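AMOMVILLE, 27 August 2020 – The Amomville puzzle club is opening its doors to beginners this fall with First Side Up, a free course for anyone who has ever twisted a Rubik's cube into a mess and left it on a shelf for years.

The course runs on Thursday evenings in the upstairs room of the Prolotau building, with two groups each week – one for children and their parents, one for adults who would like to learn at their own pace. Each group meets for five weeks. Newcomers don't need to know anything, and they don't need to bring a cube either. Norex, the toy and game store on Mak Street, has given the club 200 of them, and everyone who signs up gets one to keep!

The first evening is all about looking. The center stickers stay put in relation to each other, so a yellow center means that side will end up yellow, however mixed the rest of it is. Once that sinks in, a scrambled cube gets a lot friendlier, and the class moves on to edges, then corners, then the first full layer. 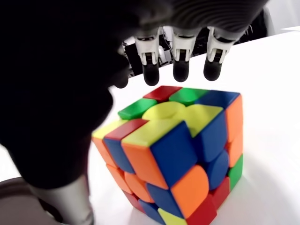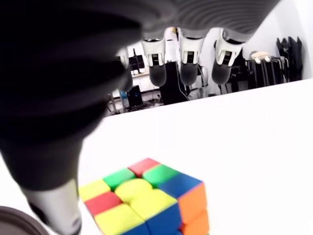
Yellow center, mixed top: a cube still waiting to be solved.

Salvador Guerreiro said the hardest part is getting people to slow down, and that he would much rather see someone spend a whole evening on one layer and understand it than race through a list of moves from a printed sheet. "Turn it over, find where a piece wants to go, and then turn it over again," he said. "I still love that moment when the last corner of a layer drops in."

The club has no plans to time anyone during the course. Those who get a taste for speed are welcome at the regular practice table afterward, and an open contest is penciled in for March, with a separate round for first-year solvers.

Sign-up is at the counter at Norex during store hours, or at the door on the first evening if there are still seats. Children under ten should come with an adult – who may well end up wanting a cube, too.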